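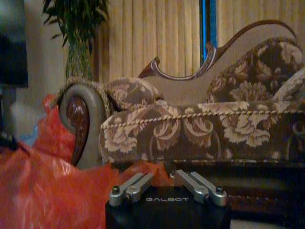
The upholstery workshop at Brudar takes in chaise longues all year, and the head upholsterer there has worked on them longer than on any other kind of seat. We asked for an hour on how a traditional chaise is put together and covered, and got most of a morning in May. The notes below follow the order of the conversation, with some repetition taken out.

The first subject was the frame. A chaise with one scrolled end and a sweeping back is harder to build than a sofa of the same length, the upholsterer said, and the trouble is in the joint between the back and the seat rail. "A sofa back is held at two ends. A chaise back is held along the bottom and at one end, and people lean on the part with the least behind it. If the joint has been glued over old glue, it will move. You hear it before you see it." Frames that creak are stripped to the rails and the joints cleaned before anything else is discussed with the customer.

Asked about the seat, the upholsterer described two ways of making a deep, firm one. The first is coil springs on webbing, tied in eight directions, with a stitched edge on top. The second is a foam block over a sprung base. The workshop does both. "Foam is quicker and it costs less. I have no argument with it on a seat. On a scroll arm I prefer hair, as you can regulate it with a needle after the first cover is on. Foam on a tight curve wants to go flat at the top and bulge underneath." Webbing is replaced on every job, whatever its condition.

Most of the morning went on fabric. Large floral patterns are the usual request for this style of chaise, pale blossoms on a brown or taupe ground more than anything else. They use more cloth than customers expect. The workshop's standard cutting plan puts the main flower heads on the front face of the seat and carries the scrolling vines upward from there. "The front face is what you see from the door. I set that panel first and everything else is cut to suit it. On a pattern with a long repeat you may throw away a good part of a yard to get one flower where it should be." A chaise in a bold floral is quoted with 2 yards added to the plain-cloth figure.

The outside of the scroll arm is often done in a plain fabric, and we asked whether this was an economy. It can be, the upholsterer said, but there is a practical side to it. A patterned cloth pulled round a large roll distorts, and the leaves at the turn lean over. A smooth plain in a grayish shade taken from the ground color avoids that, and it gives the carved wood on the arm front a quiet surface next to it. "You have a carved panel with a polish on it, you have fringe, you have cord. Something has to be plain."

On the wood itself the workshop does little. Carved facings come off before stripping, are numbered on the back in pencil, and go back on last. Reddish-brown finishes are cleaned with a soft cloth and waxed. If the polish has broken down, the facing goes out to Polishchuk, a finishing shop two streets away, and is normally returned in 4 working days. The upholsterer will not refinish a panel in place. "Stripper gets behind the edge and into the cloth. I have seen it done and I have recovered the arm afterward."

Trim was a subject with strong views attached. Twisted cord in gold and cream is still the most common choice for the front edge of a floral seat. It is sewn by hand with a curved needle, each stitch passing through the core and not over the twist. Glue is used only at the ends, to keep them from opening. A cord on a shaped front should follow the curve of the padding, even where that means a slight dip. "People see the dip and want it straightened. If you pull it straight you leave a gap over the seam, and then you have a line of stitching on show."

The workshop buys most of its cord and fringe from Plutetti and keeps a card of offcuts by the cutting table, which ran to 583 samples when it was last sorted.

We asked last about bolsters. A cylindrical bolster covered in the seat fabric should be firm enough to keep its shape against the arm and short enough to lift out without scraping the fringe. The workshop fills them with feather over a firm core. The ends are the difficult part, and the upholsterer prefers a flat piped end to a gathered one for heavy cloth.

A full recover of a chaise at Brudar, with new webbing and hand-sewn cord, starts at $1,492 before fabric. Collection and delivery are handled through the Trusedlow depot.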